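Print this page | E-mail this page

Search this project Go

# Kalow bench kit: powder transfer recordings, my notes and data card

So I bought the Kalow kit in December, mostly out of curiosity, and ended up keeping it on the bench a lot longer than I planned. This README covers what I recorded with it, what I think of it, and what you should know before you train anything on these files.

## What you get in the box

An arm, a two-finger gripper, a little wrist camera and a license for the Pullton control software. The arm came up on the first try (I was ready for a whole evening of swearing!). Pullton is fine once you learn where things live, though the menus feel like they were named by three different people. I swapped the stock finger pads for a softer set from Sugawara, and I'd do that again before anything else if you plan to pick up glass.

## What's in the data

There are 942 episodes, all of them small chemistry bench chores: picking up a weighing funnel, tipping powder out of it, setting a plastic funnel in a flask neck, moving a flask to and from its cork ring. I drove every episode by hand with the Kernach controller. No scripted motion anywhere. Each episode has wrist video, joint positions, gripper opening and a short text label that I typed myself, so expect typos.

The setup is plain on purpose. I work over black cloth and use ordinary glassware, mostly small flasks, and I move things a bit between episodes so a model can't just memorize the spots. 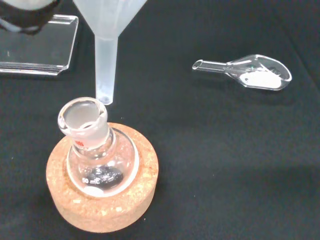 Clear glass is where this kit gets interesting, and also where it got on my nerves. The wrist camera picks up a lot of glare from my overhead light, and the auto exposure hunts whenever the gripper swings over the cloth. Lock the exposure! It's buried in the Pullton camera tab under "advanced," and I recorded 80 episodes before I found it. Those are marked `exposure_auto` in the metadata and you may want to leave them out.

## Known problems

- 13 episodes have a dropped joint stream near the end. The video is fine, so I left them in with a flag.
- Labels say "funnel" for both the plastic kind and the glass weighing kind in the early sessions. Sorry. I fixed the later ones.
- Gripper opening drifts a little over a long session. Rehoming clears it up.

## Would I buy it again?

Probably, yes. The arm is steady enough for slow pouring, and the Kernach controller is really nice to hold. I'm less happy with the cable routing (the wrist cable snagged on me 2 times and I now tape it down), and I wish the pads that ship with it were better.

If you use the files, drop me a note through the project page and tell me how it went. Fixed labels are very welcome too.

Print this page | E-mail this page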